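3.2 Site and observation period

Waladby is a four-lane public launch ramp on the eastern side of the Nelport breakwater. Lanes 1 and 2 were resurfaced in March, before the study began. Lanes 3 and 4 kept their original slabs, which end in a drop-off at the toe. Turnaround time was taken from the moment a trailer's wheels entered the water to the moment they cleared the upper apron. Launches and retrievals were logged separately.
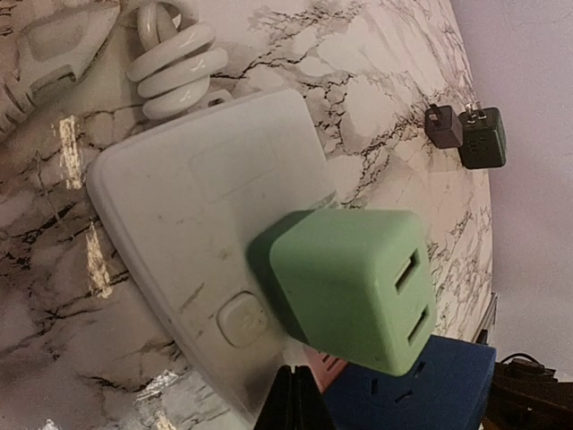 Why were launches and retrievals kept apart? Retrievals depend on the wait for a free float as well as on the ramp surface, so pooling the two would hide any effect of the slabs.

Logging started on 18/05/2024 and ran for seven weeks. Tide height was read from the Makokha gauge at the start of each launch and matched to the ramp record afterward. Launches made when the water stood below the toe of the slabs were dropped, as were those involving hand-carried boats. This left 38 usable launches on lanes 3 and 4 at low tide, the smallest group in the data set. Results for that group are given with wider intervals and should be read with care.

Figure 4. White power strip with colorful adapters on a marble-patterned tabletop.

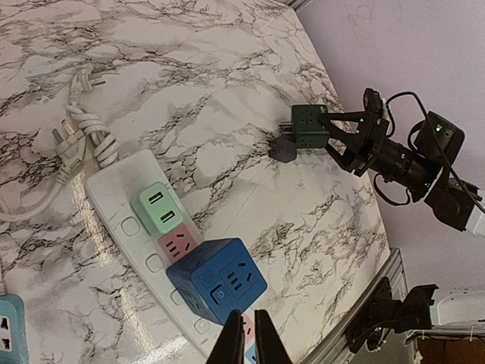

Trailer length was not controlled. Longer trailers reach the drop-off sooner, and drivers who know the ramp tend to stop short of it and float the boat off by hand. The earlier Hernura survey treated such launches as complete once the hull was afloat. We follow the wheel-based rule instead, which gives longer times for the same event. Times from the two studies therefore cannot be compared directly. A correction is set out in Section 3.4, using only launches for which both end points were logged.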